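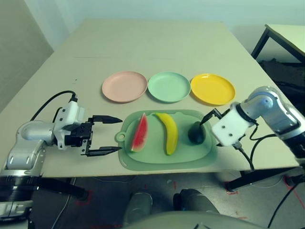 Kalliopi Vrettos: We bought the sorting set for our playroom in January, and the children still ask for it before lunch. My only wish is for a second board, because two of them always want to be the cook.

Print this page | E-mail to a friend

Parkum Fruit Sorting Set

The set is made for play at the table. It has three round plates in pink, mint green and yellow, one green cutting board with a hanging hole, and three play foods: a slice of watermelon, a banana and an avocado. The foods start on the board and each one is carried to a plate. 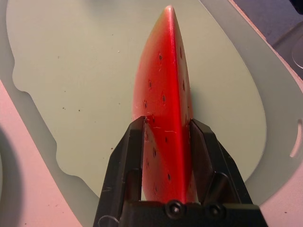
Text: Pantelis Christodoulou
Product Editor, Niltik

The watermelon is the piece which small children take first. It has the form of a wedge, red with dark seeds, and it can stand up on its rind. With time, the red surface can receive light scratches - this does not disturb the play. Please wash all pieces by hand with mild soap, in water not warmer than 25 degrees.

For the first games we advise one food on one plate. The banana goes to yellow, because the color is the same and the child finds it alone.

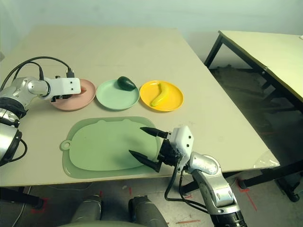 After this, the avocado can go to the mint plate, and the red fruit to the pink one. When the child knows these pairs well, change the order of the plates and begin again. A table 80 cm wide gives enough place for the plates in one row and the board in front.

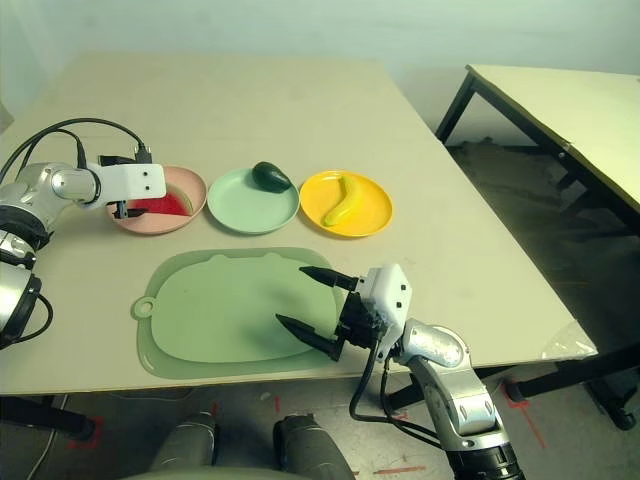
Ordering and delivery

Schools can order the set in cartons of 24. Orders over 200 euros are sent without delivery cost. Single plates and boards are also sold separately - please write the color in your order.

We use cookies to remember your basket. By staying on this site you accept them.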